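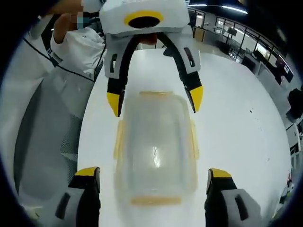
I've been back on kitchen tasks at Skulano since November, and I've gotten weirdly attached to teaching by hand. You squeeze, you lift, you set it down, and the robot (we call ours Fisby) gets to learn from your clumsy human version of the job! Clear plastic is my nemesis, though. On a white table that container practically vanishes, and the beige clips on the rim are what I steer by when I'm lining up my fingers. We're up to 229 demos now, and I'd toss roughly three of mine from this morning because I rushed the approach.

Two-person runs are harder. You both have to slow way down, and my wrists are toast by lunch. Next up is the Salinas set, which is all bowls.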